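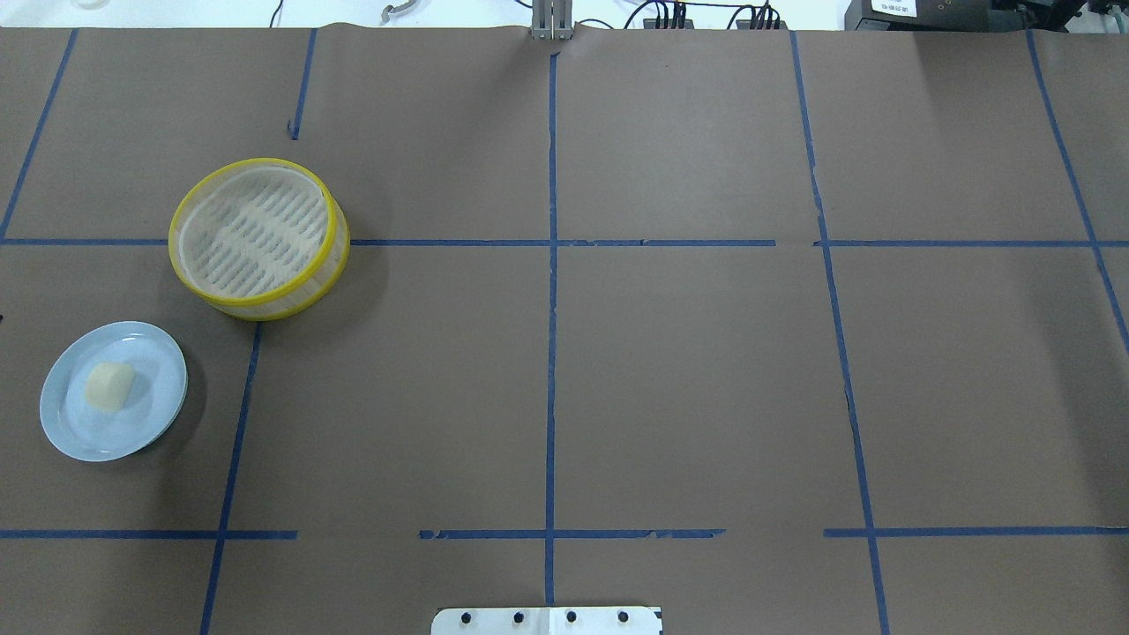 Kuner Building, Unit 12 – Periodic Fire Door and Exit Inspection
Inspector: Ruan Potgieter
Date: September 22, 2024
Previous inspection: June

Section 1. Exit routes

1.1 Route clear to full width: PASS
1.2 Exit signs lit on test: PASS
Comment: Sign at the Millet stair has a cracked lens. Still legible. Replace at next service.
1.3 Final exit opens without a key: FAIL
Comment: Panic bar on door 257 needs two hands to release. The latch is binding on the strike plate – adjust and retest within 12 days.

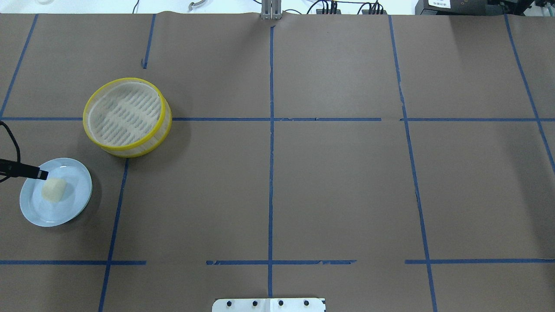

The same door was marked as stiff in June and the entry was closed with no work order number. Do not close it again without one.

Section 2. Fire doors

2.1 Self-closer shuts door from any angle: FAIL
Comment: Door 121 stops almost 33 mm short of the frame. Closer arm is loose at the bracket.
2.2 Gaps at head and sides within limit: PASS
2.3 Smoke seals continuous: PASS WITH COMMENT
Comment: Seal on door 121 has been painted over on the hinge side. Strip and refit.
2.4 Hinges tight, no missing screws: PASS
2.5 Hold-open magnets release on alarm: NOT TESTED
Comment: Panel was isolated for work on the Jusden side. Retest once it is back in service.

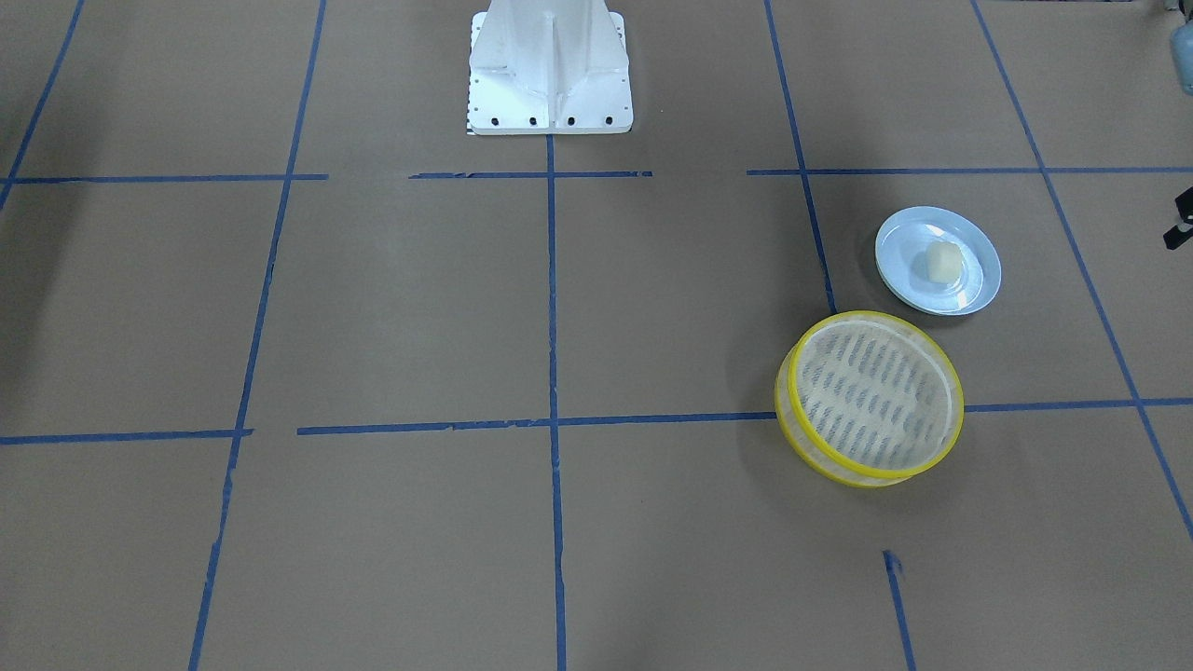 Section 3. Extinguishers

3.1 Gauge in green: PASS
3.2 Pin and tamper seal in place: PASS
3.3 Service tag current: FAIL
Comment: Tag on the unit beside the Sestero entrance is out of date. Swap the unit – do not re-tag on site.

Result: Open items 1.3, 2.1, 2.3, 2.5 and 3.3. Reinspection required.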